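3.2 Windows and the surfaces next to them

The survey covered the rooms of a shared workspace in Molbridge that had been in use for two years before our visit. We were interested in where people put things down when no storage is close by. Earlier work on household clutter has mostly dealt with tables, worktops and the floor. Windows have had less attention, although they offer a ledge or a corner in nearly every room and are seldom given a use of their own in a room plan.

We recorded 2178 placements in all, a placement being one item resting in one spot at the time of the visit. Items fixed to the building were left out, as were curtains and blinds. Each placement was given one of 4 codes: in use, stored, waiting and left. The last two caused the most trouble. A bag by a window may be waiting to be filled again, or it may have been left by someone who meant to throw it away, and its position alone does not settle the matter. Where the two coders disagreed, the placement was coded as left.

Light packaging made up a large part of the window placements. Plastic bags were the usual case, folded or crumpled and pushed into a corner – often high up, where they did not get in the way of the glass. Figure 3 gives an instance from a room with a green wall and a large window divided by dark metal bars.

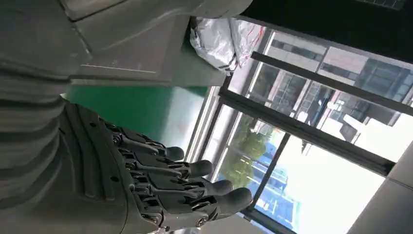
Figure 3. Crumpled white plastic bag with red markings at the upper part of the window.

Bags of this type were coded by position first and by condition second. Condition was noted in plain terms (flat, folded, crumpled), and any print was noted by colour only. We did not try to read wording on packaging, as it had no bearing on the codes and was often hidden in the folds.

The wall beside a window was treated as a separate surface. In bright daylight a painted wall can look much paler close to the glass than it does further into the room, and for this reason wall colour was taken from the part away from the window. Ok-hee Pyo, who did the second round of coding, suggested the same rule for the items themselves, and it was applied to all placements from July onwards. Those coded before that month were checked again under the new rule. A few colour entries changed as a result, but the placement codes stayed as they were.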